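I pack gift boxes and grocery orders for a living, and I've been doing it long enough to have opinions about potato chips. You can't stack them like cans, and you can't shove them in a corner. If you grab a bag wrong, you know it right away — there's that sad little crunch.

So when Melberg put in the arms at our Troltholm site in December, chips were the first thing everybody on my shift wanted to talk about. Could a machine with two fingers pick up a bag of air without smashing what's in it? I had money on no. (Four dollars, if you must know.)

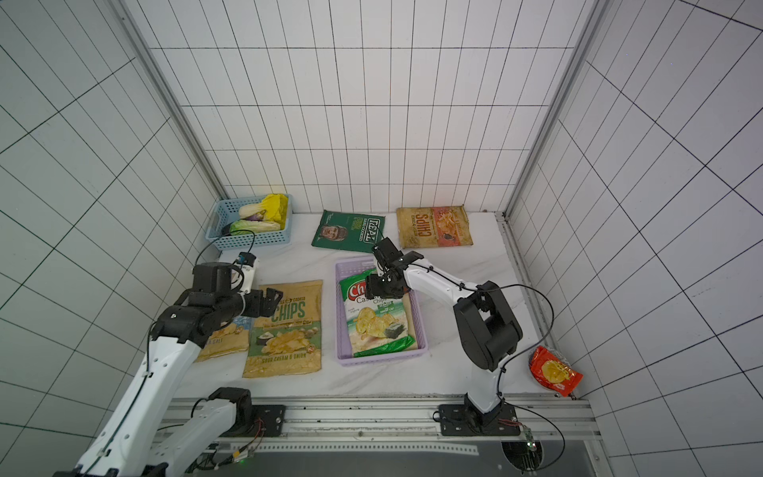

Usa Kaewkla thinks I'm asking the wrong question. Her view is that it doesn't matter how well the arms handle a bag, what matters is who gets the hours they free up, and whether anybody asked us before the schedule changed. She told me that over lunch and I've been chewing on it ever since!

She's right that the schedule changed. I used to spend my whole morning at one table, same reach, same twist, and by Friday my shoulder was toast. Now I do maybe half a morning of that and then I'm over on problem orders: substitutions, the customer who wants cabbage but only the small kind, the order that got entered twice. I like it better. I go home less sore and I talk to more people.

But I also lost something, and I don't think it's silly to say so. Packing a basket well is a skill. Crinkly bags want to slide, and a cheese and onion bag lying flat takes up way more room than you'd figure. I learned all that with my hands, and now I'm supposed to explain it to a guy with a laptop so he can explain it to the arm. 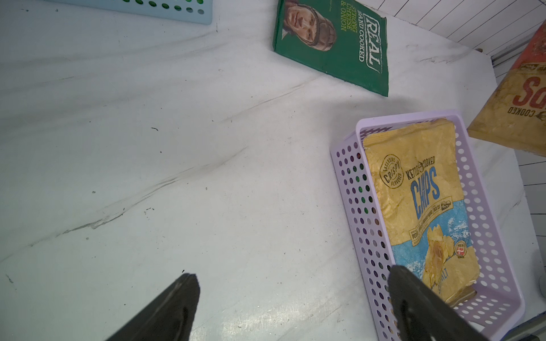

### Pay, hours, and the rest of it

Okay, the money part. My rate hasn't moved. I'm doing work that takes more judgment than it did last year, I'm teaching the system on top of that, and my paycheck looks exactly like it did before. Hideaki Sasaki brought this up at the shift meeting and got told it was "under review." I've heard that one before, and so has anyone who's ever worked a floor.

I'm not against the arms. I want to be clear on that, because people hear one complaint and decide you're out in the parking lot with a hammer. If a machine wants to do the reaching, great, take it, my shoulder says thank you.

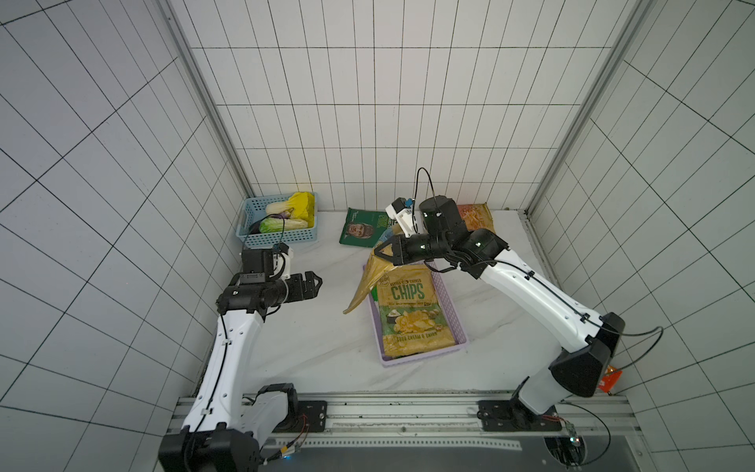 What I want is pretty plain. Pay us for the teaching. Put the new job in writing, with a name, so it doesn't quietly disappear the next time somebody upstairs gets excited. And post the schedule five days ahead, arms or no arms — some of us have kids to pick up.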